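From: Clifford Paquette
Date: Tue 1 January
To: orgs-list
Subject: Re: Table assignments for the March club fair

> The Tenwood form asks each group for a table count and a
> power request. Do we still cap it at one table per group?
> Last year Skavance Robotics and the Limo dance group both
> asked for two.

Yes, one table per group. The cap is in the room agreement and I can't change it from here. Groups that need floor space for a demo should write "floor" in the notes field – the form has no separate box for it.
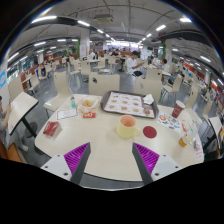
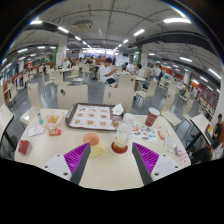 Power is the tighter limit. The Desjardins room has seven wall circuits, and each group may draw up to 500 watts. Anything that heats water or food goes over that, so please leave kettles and hot plates off the request. Food handouts need the campus dining form as well, filed separately from the Tenwood one. Groups giving out snacks should bring lined trays, the kind with a paper sheet in the bottom and a rim, and coasters for any drinks, as the room charges for marks on the tabletops.

Printing: the office will cover 400 flyers per group on plain paper. Last year's total came to more than 1000 left over, so order low.

Late forms go to the waiting list in the order received. I will post the floor plan to this list once the first round of requests is in. Corrections to group names should come to me directly, before the plan is posted.

Clifford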